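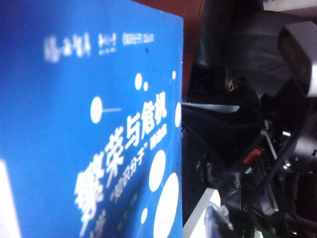 ロボットに本を扱わせるときに一番むずかしいのは何か。
表紙やページがたわむことと、本ごとに厚みと重さが違うことである。硬い箱であれば一度決めた力でつかめるが、本は同じ力では滑ったり、表紙だけがめくれたりする。

この課題に一年かけて取り組んできた学生ロボットクラブ「Brusden」が、2022年3月23日、年度末の公開報告会を開いた。発表したのは、アーム型ロボットで本をつかみ、指定された場所に立てて戻す「書架プロジェクト」。クラブの部員のほか、同じ学科の学生や地域の図書館の職員が会場を訪れた。

プロジェクトは昨年の7月に始まった。もともとは大会用の機体を作るクラブだが、製作が一段落した夏に、部室の本棚の整理を題材にしようという案が出たという。部室には卒業生が置いていった本が多く、日本語の技術書のほかに中国語や英語の本も混じっている。大きさも装丁もそろっておらず、練習の材料には困らなかった。

アームの手首付近には小型カメラを取り付けている。天井や机の脇に固定したカメラに比べると、つかむ直前まで対象を近くで見られる利点がある。一方で、本に近づくほど表紙が視野の大半を占め、背や角の位置が分かりにくくなる。動作中は像がぶれるため、題字を読み取って本を特定する処理も安定しない。表紙が斜めを向いていると、文字の並びも斜めになる。報告会では、この二つの問題への対応に発表時間の多くが使われた。

クラブが選んだのは、表紙の文字を読むことをいったんあきらめ、色の境目と輪郭の直線から本の縁を探す方法である。題名の確認は、アームを止めてから別に行う。動きながら全部を済ませようとしていた秋ごろの版に比べ、動作は遅くなったが、縁の位置の取り違えは減ったと説明した。

学習に使う動作の記録は、部員がアームを手で操作して集めた。年度内に集めた記録は1,634件で、このうち1,276件を学習に使った。残りは、途中で本が倒れたもの、操作をやり直したもの、カメラの記録が欠けたものなどで、学習には使っていない。除いた記録も保存してあり、来年度は失敗の見分けに利用できないか調べる予定だという。

記録の収集は、部員が普段使っている作業机の上でも行った。机を毎回片付けて背景を白一色にする案もあったが、整った環境だけで学習させた初期の版は、椅子や荷物が背後にあると本の縁を誤って検出した。そこで冬以降は、背景をそろえずに記録を取るやり方に改めた。照明も統一していない。部室は窓側が明るく、奥が暗いため、同じ本でも表紙の白い部分が明るくなりすぎることがある。

指導にあたるヨアル・トヴェイト(Joar Tveit)講師は、講評で記録の付け方に触れた。「昨年までの活動では、うまくいった動作しか残っていなかった。今年は、いつ、誰が、どの本で試したかが後からたどれる。研究として続けるなら、まずそこが必要になる」と話した。そのうえで、評価に使った本と学習に使った本の一部が重なっている点を指摘し、次の報告までに分けるよう求めた。

質疑では、図書館の職員から、古い本や傷みのある本を扱えるのかという質問が出た。部員は、現在の指先は平らな本をはさむことを前提にしており、背の弱い本には使えないと答えた。指先の内側に貼る素材についても質問があり、複数の素材を試している段階で、まだ一つに決めていないとした。厚い本をつかむと指の開きに余裕がなくなるため、指先の形そのものを見直す案も検討している。

会場の後方では実演も行われた。机に立てた本にアームが近づき、縁をはさんで隣の仕切りに移す内容で、来場者が選んだ本でも動作を試した。薄い雑誌では途中で表紙が曲がり、部員が動作を止める場面があった。

活動を支援している「Söderlund」の担当者は、来年度も部品の提供を続けると述べた。提供されるのは関節部の交換部品とケーブル類で、カメラと制御用の計算機はクラブの予算で購入する。配線については、手首を大きく回したときにケーブルがたるんで机の上の物に触れることがあり、固定の方法を春休み中に改めるとしている。

クラブは来年度、活動を2班に分ける。一つは書架プロジェクトを引き継ぐ班で、名称を「Zeltine」とする。本の向きが横倒しの場合や、複数の本が重なっている場合にも対応できるようにするのが目標である。もう一つは「Ratesska」班で、従来どおり大会用の機体を製作する。両班とも新入生を受け入れ、最初の5週間は班を決めずに、工具の使い方とアームの安全な止め方を合同で学ぶ。

書架プロジェクトの報告書は、学科の資料室で閲覧できる。動作の記録は、部室内の映り込みを確認したうえで、一部を公開する方向で準備を進めている。公開の時期は決まっていない。見学の申し込みは、クラブの連絡窓口で受け付けている。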